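Home | Archive | Notes | About

Filed under: Home, Measurements

Bread hydration and the kitchen scale

My old scale resolves to 1 g and drifts. I weighed the same steel mixing bowl over a morning and the reading crept upward by 4 g between the first weighing and the last. For flour that is tolerable. For salt and yeast it spoils the formula.

The formula in question is a plain loaf at 70 percent hydration, with a final dough weight of 1,678 g divided in two. Flour is a blend of white and whole wheat. Whole wheat absorbs more water, so the nominal figure understates how stiff the dough feels at first. I hold back 40 g of the water and work it in after the rest period, together with the salt.

The replacement scale is a Suterow with two platforms, the smaller one reading to 0.1 g. Zero drift over the same morning was below one division on the large platform. It shuts itself off after two minutes, too short for slow pouring, and the setting can't be changed. The Trurico I tried before it had a better display and a worse load cell.

Temperature matters more than I had allowed for. In December the flour comes out of the pantry cold, and the bulk rise ran 49 minutes longer than in the fall at identical weights. I now warm the water to compensate and write down the dough temperature after mixing. The target is 76 F. I proof on the counter, away from the oven vent.

Baking is in a covered pot, then uncovered until the crust browns. I weigh the loaf once it has cooled to get the bake loss. A low number goes with a gummy crumb, at least in my notes so far.

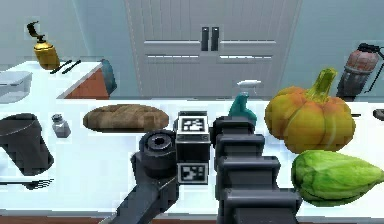
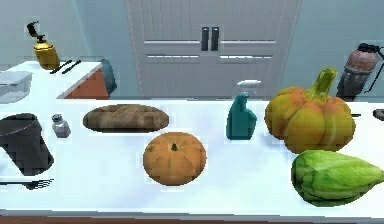 Bread on the counter in both.

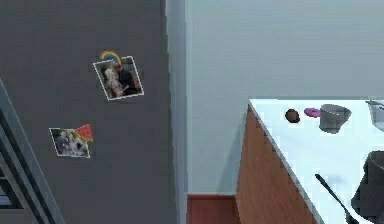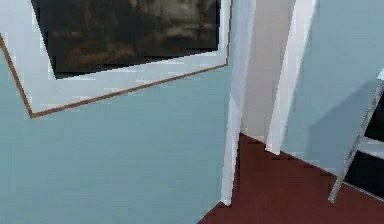
Antunes wrote in to say that the held-back water should be counted from the start in the hydration figure, and that a probe left in the dough reads low near the surface. Both points accepted. The log sheet now has a column for probe depth.

Contact | Copyright Trisix Notes | Back to top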